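Will file inspection - walk-through checklist w/ comments
Sibiya matter, Ferkville office
Checked by: Ramesh Grewal
Started 7 am, February

Mark OK / FIX / N/A. Comments short pls.

1. Original will located, not a copy - OK
In the fire safe, lower shelf. Envelope sealed, initials across the flap. Left sealed.

2. Staples undisturbed on duplicate original - FIX
Somebody pulled the corner staple to scan it. Two sets of holes now. Needs an affidavit from whoever did it, before the court clerk asks. Do not re-staple!

3. Page count matches attestation clause - OK

4. Witness names legible, addresses current - FIX
Second witness moved to Hamgate. Old adress still on the sheet. Phone number rings out.

5. Self-proving affidavit attached and notarized - OK
Stamp is faint but readable. Commission was good on the signing date, I looked it up.

6. Survivorship clause present - OK, see comment
Clause says 30 days. The life insurance form says nothing at all, so the two could go different ways if both spouses die close together. Raise with client.

7. Contingent beneficiaries named on every account - FIX
Checking yes. Brokerage yes. Small policy ending 777, no contingent listed. Form is one page, get it signed.

8. Executor and backup both willing to serve - OK
Backup confirmed by phone. Wants a copy of the funeral wishes, told her they're not binding.

9. Guardian nomination - N/A
Kids are grown.

10. Personal property list signed and dated - FIX
Signed, no date. Also mentions "the good clock" and there are 2 clocks. Ask which.

11. Digital accounts sheet - FIX
Vovis login sheet is in the same folder as the will. Passwords in plain writing. Move to separate sealed envelope, log the move.

12. Safe itself - OK mostly
Door closes, seal intact, key log up to date except one line with no initials. Humidity card due for a change. Paper clips still in the older files, take them out, they rust.

13. Storage room exit and extinguisher - OK
Tag current. Boxes stacked in front of the door again - moved them myself, took almost 7 minutes. Keep it clear.

14. Letter to client re open items - FIX
Not drafted. Items 2, 4, 6, 7, 10, 11 go in it. Plain words, no Latin.

Re-check after signed forms come back. Don't close the file before then even if the system nags.

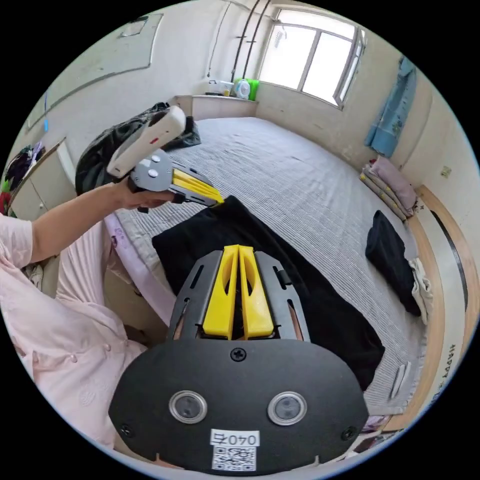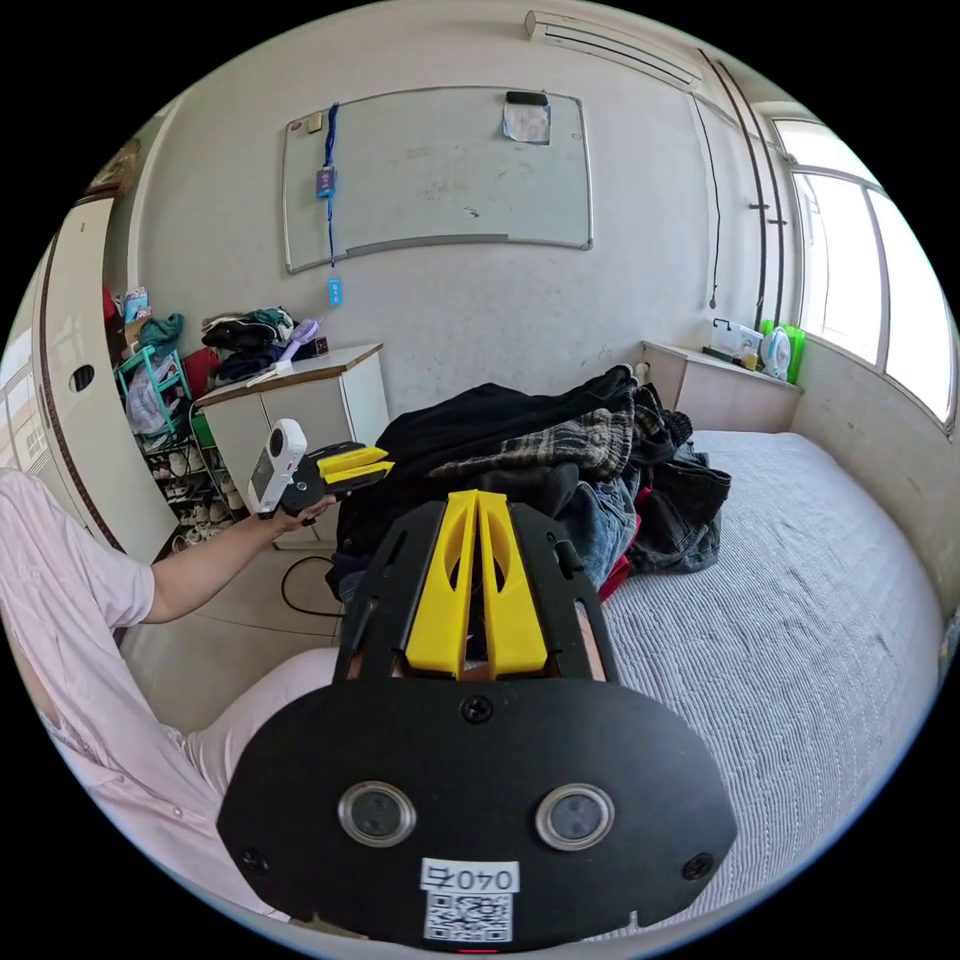
Personal effects, clothing
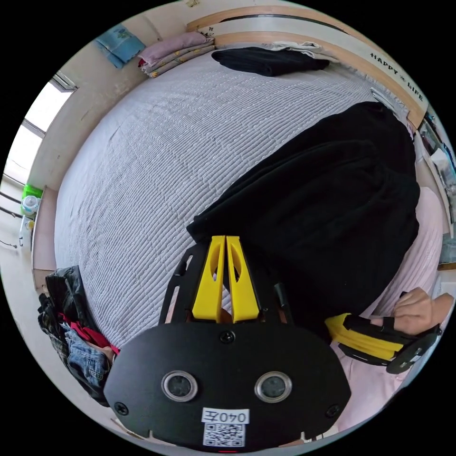
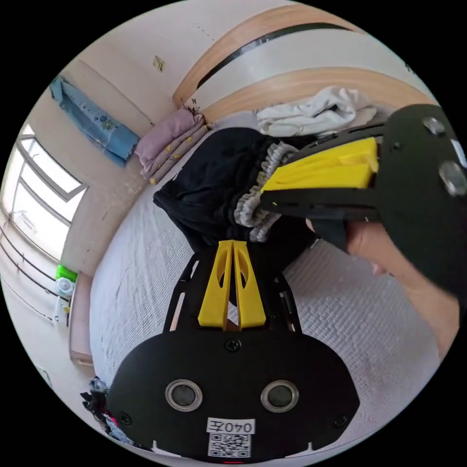
Ritu Kushwaha
On item 6, I would not leave it at "raise with client." The insurer follows its own form and state law, and the 30 days in the will won't reach the policy unless the estate is the beneficiary. Can we get the carrier's wording before the letter goes out? Also item 2, I think the scan was done before the file came over to us, so the affidavit may have to come from the old firm.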